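Inspection checklist after fault: hand-held grippers, bench 2
Erkia workshop, 11/10/23. Filled in by Macarena Montecinos.
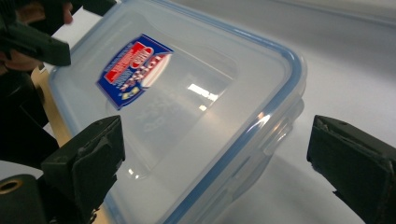

Reason of inspection: during the container task the left finger of gripper A did not open fully after a grip. The operator pulled with the other hand to free it and got a small pinch on the thumb. No first aid was necessary. Work on the bench was stopped until this list is complete.

1. Fingers and pads
Finger blocks, cracks: OK
Finger blocks, scuffed edges: OK with comment
Pads fixed to the block: NOT OK
Comment: The scuffs are only on the surface, I could not feel any crack with the nail. The left pad of gripper A is lifting at the seam on the lower side. When the finger closes, the loose part can fold and catch. I think this is the cause of the fault, but please see also point 2.

2. Screws and moving parts
Finger screws tight: NOT OK, corrected
Slide runs free over full travel: OK after cleaning
Return spring: OK
Comment: One screw on gripper A turned by hand. I tightened it and made a paint mark. There was dust in the slide. After cleaning I opened and closed it 200 times without load and it did not stick. This test was done with the old pad pressed down, so it says nothing about the pad.

3. Work surface and objects
Table surface clean and flat: OK
Containers without sharp edges: OK
Locking flaps of the lid: OK with comment
Comment: A flap which hangs open can go between finger and container. Please close all flaps before the grip, or fold them completely out if the task is to close them.

4. Operator
Sleeves away from the fingers: OK
Knows how to release a stuck gripper: NOT OK
Comment: Two operators told me that they pull the finger with the free hand. The correct way is to put the gripper down, release the trigger and use the plastic wedge. The wedge was not at the bench. I found it in the Skallo cabinet and brought it back.

5. Records
Fault report: opened, number 2091
Last inspection before this one: not found
Comment: The gripper log has almost 45 entries but none of them names the person who checked the pads. From now please sign every line.

Result: gripper A is blocked until the new pads are mounted. Gripper B may be used. Pads are ordered from Loureiro, part 244, one pair and one spare pair. Next inspection in December, or sooner if a finger sticks again.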